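Bench Gallery: The White Table
By Radka Ivanov
April

Lockwood has kept a page of workroom pictures going since the old building. The newest one comes from the white table, where most of the small hand work gets done. The table has moved 3 times, from room 334 to the hall and then to room 342, and it now stands by the window. Larger prints are on the board outside 342 until the end of the month. Older pictures are listed at the bottom of the page, newest first. 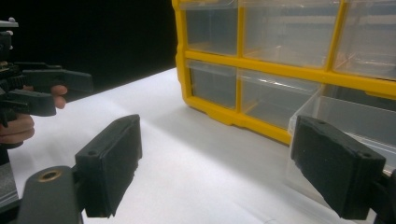

At the white table, black gripper fingers open.

Recent galleries
Plonatow: shelves and drawers
Grurkow: the long bench
Gukosico: 8 pictures from the paint room

Contact | Copyright Lockwood | Back to top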